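Home | Notes | House | Garden | Contact

Posted 1/12/25 in House & Slow Tidying

Small things that stay on the table

When I moved to Drorkport in July, I promised myself that the table would be only for eating. I come from a family where the table is also a desk, a shelf and a post office, and I wanted to live differently. It did not go well. Every evening I put down what I have in my hands, and in the morning it is still there.

I like this table very much, so it is a pity to hide it. I bought it for 40 dollars from a second-hand shop in Duscombe.

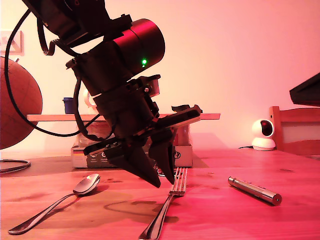 My problem begins with the cutlery. I own few pieces and I wash them by hand, so a spoon and a fork never travel far. They go from the sink to the table and wait there for the next meal. The drawer is three steps away, but in the evening three steps is a long distance.

Then come the things that have no drawer at all. I read on the Kereama forum that each small object needs "an address" in the house. I found this a little strict, but I tried it. Pens received an old jam jar. Batteries received a tin.

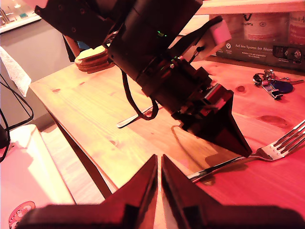 Keys are the most difficult for me. I screwed a hook beside the door and I used it for nearly 40 days, then I forgot it again. A round tag on the ring helps me to find them, but it does not teach me to hang them up. Now I am thinking of a shallow bowl from Foler, which could stand on the table itself. My sister says this is cheating. Maybe she is right, but I would know where to look.

Next time I will write about the drawer, which is also not in good order.

We use cookies to remember your preferences. Accept | Settings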